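Kullon Bedding and Small Textiles: README

Version 3
Maintained by Pramila Dubey and Lajos Juhász

What this is

Kullon is a set of 877 records of bedding and small household cloths as they lie in bedrooms that people live in. It covers pillows, pillowcases, fitted and flat sheets, quilted sheets, blankets, throws, dust cloths, scarves and the odd garment left on a bed. Each record has one or more pictures and a row in items.csv.

We started it because the textile lists we had were written from shop catalogs. Catalog bedding is ironed, matched and centered. The beds in our homes mostly have a pillowcase from one set, a sheet from another and a blanket from somebody's aunt.

Where the records come from

Records were made in 4 homes over one winter, starting in December. The rooms were not straightened up first. People were asked to leave the bed however it was and to put away only papers with names on them. Adesuwa Olatunji arranged the visits and kept the consent forms, which are not part of the release.

Files

items.csv: one row per record
terms.txt: the word list used for the columns below
pictures/: picture files, named by record number
changes.txt: what changed between versions

Columns in items.csv

record: number, never reused
main_item: the cloth or bedding item the record is filed under
other_items: anything else made of fabric, separated by semicolons
color: plain color words from terms.txt, two at most per item
pattern: plain, stripe, check, dash, dot, floral, motif, other
surface: smooth, quilted, fuzzy, ribbed, knitted, unclear
edge: hem, zigzag stitch, fringe, piping, raw, unclear
lettering: what can be read, in capitals, or blank
placement: on, under, over, beside, folded into
notes: free text

How the words were chosen

Color words are kept simple. We use teal, beige, pale yellow and so on, and we do not use names from a maker's range. Ildikó Somogyi went through the first version and merged "cream," "ecru" and "oatmeal" into beige after two people kept picking different ones for the same pillowcase.

Surface is judged by eye. Fuzzy means the fibers stand up enough to be visible. It does not say wool, felt or fleece, and fiber content is not recorded anywhere in the set. If you need fiber content, the Gomex sheets list it for new goods, but the two sets share no items.

Quilted is used for any fabric with a stitched or pressed grid, even a faint one. Version 1 had a separate value for faint grids. It was dropped.

Lettering is copied only as far as it can be read. Partial words stay partial. Please do not complete them from guesswork, and do not treat them as brand names unless the notes say so.

Small cloths on larger ones

The hardest records to file were the ones with a small cloth lying over a pillow or blanket. The rule is that the small cloth is the main item when it is being handled, and the pillow or blanket goes under other_items with placement "over." 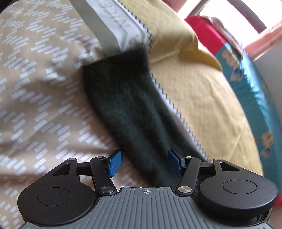 A sample row for this kind of record reads:

main_item: cloth, strip
color: dark green
surface: fuzzy
placement: over
other_items: pillow; quilted sheet; blanket
lettering: NICE
notes: pillowcase beige, white dashes in diagonal bands; sheet pale yellow, faint diamond grid; blanket teal with golden-brown motifs; zigzag stitched white edge by the lettering

Before version 2 these were filed under pillow, and a search for cloths missed most of them. Ákos Szénási refiled the lot by hand. If you have scripts written against version 1, check any that count pillows.

Known problems

Dark green and black get mixed up in evening records. Blankets with a printed motif are sometimes marked floral when the motif is not a flower. Crumpled items at the far side of a bed often have "unclear" in both surface and edge, and we have left them that way.

Sizes are not given. An earlier plan to add them from the Bachmann size table was dropped because the labels in the homes were mostly washed out.

Corrections

Send the record number, the column and the value you think is right to Lajos. Corrections go into the next version and are listed in changes.txt. New pictures are not being accepted at this time.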